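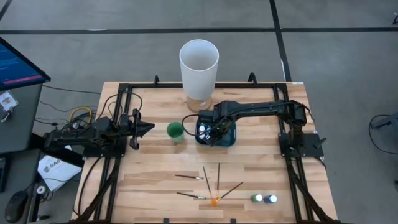

Liesbeth Hermans would like to know when this newsletter intends to review a robot that a person with an ordinary job might have a use for. She has sat through the warehouse issue and the one about weeding machines, she writes, and she runs a painting class in a room that has to be a meeting room again by evening. Could somebody please look at the thing from Skundach that is supposed to put the brushes away?

Somebody could. I had been dodging the Flovudeo for months, mainly on the grounds that I can put a brush in a cup myself and have been doing it since kindergarten with a good success rate. But a reader asked politely, the Tilusdale showroom had a slot, and I have never been able to turn down a demonstration where I get to sit in a chair while something else cleans up.

What you're buying

The Flovudeo is a table kit. You get two arms, a metal frame that bolts around the tabletop, the cables, a controller, and software that runs on a computer you supply. The tabletop is up to you as long as it is flat and fits the frame. Skundach makes the hardware. Van der Linden handles sales, setup and the phone calls you will make after setup.

You don't buy it outright, or at least I couldn't get anyone to quote me a price for doing so. It is leased at $2,000 a month with a minimum term, and the minimum term is a conversation you have with Van der Linden in which they learn a lot about you and you learn little about the minimum term. The monthly fee covers the arms, software updates and replacement of worn gripper fingers. It doesn't cover anything the arms knock onto the floor.

The pitch goes like this: you teach the arms a small chore by doing it for them a number of times, steering them by hand, and after that they do it on their own. The brochure calls this "show, don't code." The setup guide, 58 pages of it, calls it something longer.

The chore

Van der Linden lets you pick from a menu of demo tasks, and I asked for the art table because of Liesbeth. Brushes go in the cup. Paint bottles go in the caddy. There is a lamp, and the lamp should be left alone. If you have ever lived with a nine-year-old you know this chore, and you know that the third part is the hard part.

It is a better test than it sounds. Brushes are long, thin and light, and they roll when you look at them. Picking one up is only half the job, as the handle then has to be turned upright and dropped into an opening that isn't much wider than the bunch already in there. The bottles are easier to grab and much harder to place, particularly once the caddy starts filling up and the good spots are gone. I have seen adults give up on this and just set the last bottle next to the caddy, as if that were where it lived.

Teaching

You teach by holding a pair of handles that move like the arms do. Squeeze, and the gripper squeezes. It takes no time to understand and an afternoon to do without swearing. My first brush went into the cup at the angle of a javelin. My second went past the cup. The showroom technician watched with the calm of someone who has seen this done worse, though he didn't say by how much.

For a chore like the art table, Skundach recommends 400 demonstrations. I did not do that many. I did enough to get a feeling for it, and then we switched to a policy Van der Linden had trained beforehand, and I was released to my chair. If you take the kit home you have two options. You can do the teaching yourself, or you can pay for what the price list calls Guided Onboarding, where a person comes and does it for you on your table with your things. I would pay for it. I would pay for it before I paid for the arms, if that could be arranged.

A tip they give away for free: make your demonstrations messy. If you lay the brushes out in the same tidy row every time, you will end up with a robot that is superb at cleaning up a tidy row. Scatter them. Cross them over each other. Point them in unhelpful directions. This was the one part of the process I had real talent for.

Watching it work

It is slow. I want to get that out of the way, as the promotional videos have been sped up and say so in type you would need a jeweler's loupe to read. The arm drifts over, considers, lowers itself, considers again, closes. Then it carries the brush to the cup with great ceremony, like a butler with a telegram. I could have cleared the table, washed the brushes and made a sandwich. The people at Van der Linden don't dispute this. Their answer is that the Flovudeo can do it while you are making the sandwich, and I have to admit I had no comeback.

Slow has its good side, too. Nothing about it made me want to move my chair back. When it misses, it misses gently. It closed on air several times in front of me, paused, and tried again from a slightly different angle. I found myself rooting for it, a feeling I have never had about my dishwasher.

The two arms share the table sensibly. Each tends to take whatever is closest to it, and when both want to be over the same spot, one waits. The waiting looks so much like manners that I said thank you. I would ask you not to repeat that. 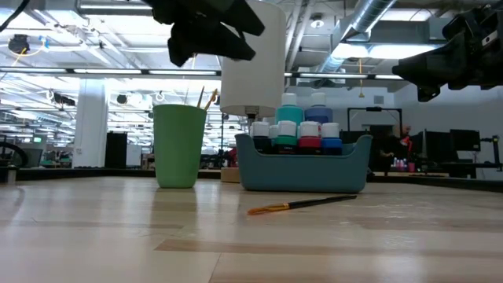
The question I kept asking was how the Flovudeo decides that it is finished, and I never got an answer I could print without a diagram. There is no checklist inside it. It has learned what a done table tends to look like, and when things look done enough it lifts its hands away and stops. The trouble is that a lift can also mean it is thinking. Take the arms as you see them there, both grippers up and empty, handles sticking out of the green cup, bottles in the caddy, and one brush lying in front of the caddy with its bristles pointing left. Is that a pause or a resignation? A person walking past couldn't say. I would like a light or a chime, or a small sigh. What Skundach gives you is a line of text in the software, and it wants you to be at your computer to read it.

The lamp, for the record, came through my session fine. Nobody at the showroom would promise me it always does. The arms reach around and over things well enough, but they have no particular respect for a lampshade, and if you never demonstrated anything near the lamp you can't expect much diplomacy there. Liesbeth, if you have a vase in that room, put it somewhere else.

What it will not do

It will not wash anything. It will not tell a wet brush from a dry one, and it will put both in the cup with equal satisfaction. It will not tighten a cap. I asked about that twice, having once owned a car with upholstery, and both times was told that cap tightening is "on the roadmap," a place I understand to be very crowded.

It will not come to you. The frame is the whole world as far as the arms are concerned, and a brush that rolls off the edge has left the universe. In a classroom I would guess half the mess is on the floor.

And it will not take kindly to change. Swap the cup for a taller one and the results get worse until you have shown it the new cup for a while. Van der Linden says a short refresher is enough. I saw it with the cup it had been trained on and no other, so you have their word for that and not mine.

Service and the fine print

Support is by phone on weekdays and by email the rest of the time. I rang the line as a plain member of the public, and a human answered before I had finished finding my pen, so full marks there. Hardware is another story. If an arm fails, the lease allows Van der Linden 21 days to put a working one in front of you. They tell me it rarely takes that long. It is still what you would be signing, and you would be paying for a very attractive table the whole time.

Read the section on data as well. By default, recordings from your table go back to Skundach to improve the software. You can turn this off, and you should at least know the switch is there, especially if there will be children's names on anything within sight. It is under Advanced, then Sharing, then a second Sharing.

A new lease schedule comes in this July. I asked if that meant the price was going up or down and was told it meant the schedule was new.

So, for Liesbeth

If your chore is the same one every day, on the same table, with the same objects, and you can leave the room while it happens, the Flovudeo does what it claims at the speed of a thoughtful tortoise. A lab could use it. So could a shop that lays out the same tray again and again, or a college that wants students to learn how these things are taught. I'd send any of them to Tilusdale for an afternoon and tell them to bring their own objects, the awkward ones, and to insist on seeing those handled before anybody mentions a contract.

For one painting class in a borrowed room, at that price, no. You would need to leave the frame up, for one thing, and the evening meeting would have opinions. Liesbeth has written back since I sent her my notes. She says that she expected as much, that she has appointed two of her students to brush duty, and that she would still like to come and watch it sometime, if they let people just sit.

They do. Ask for the art table when you book, and take the chair by the window, as the other one squeaks.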